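Home | Projects | Visits | Students | Contact

Project report: visit to the Sturero open day

Our group went to the open day at Sturero in April as part of the robotics course. Delali Wumbei wrote up the notes and I put the report together. We wanted to find out how people record hand movements for teaching robots household jobs.

Our guide, Quang Tăng, began with a short talk. A robot arm is not needed for this part of the work. A person holds a gripper in each hand and does the job, and the recording is used for training later. The system is called Detero. One task can need up to 200 recordings before it is any use.

After the talk we went to the work floor. Several people were busy at the same time, each at their own spot. We were asked to stay clear of the cables and keep our voices down.

We each got a turn with the grippers. My first try took 60 seconds and Delali's took 56. The hard part was going slowly - we both rushed. Quang told us that short, jerky moves are thrown out when the recordings are checked.

We did not get to see a trained robot run. For the next stage of the project we plan to build a simple hand-held gripper in room 213 and test it on small objects.

Comments

mara_k: Did they let you keep your recordings?

Delali: No, they stay at Sturero.

tobin: Good report. Would like to see the gripper when it's built.
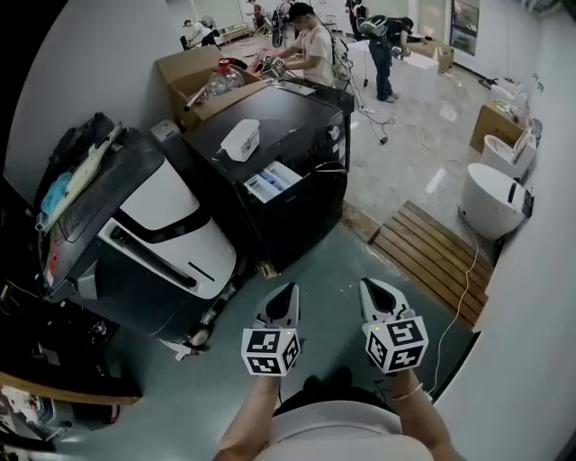 Two hand-held grippers with marker cubes, on the work floor.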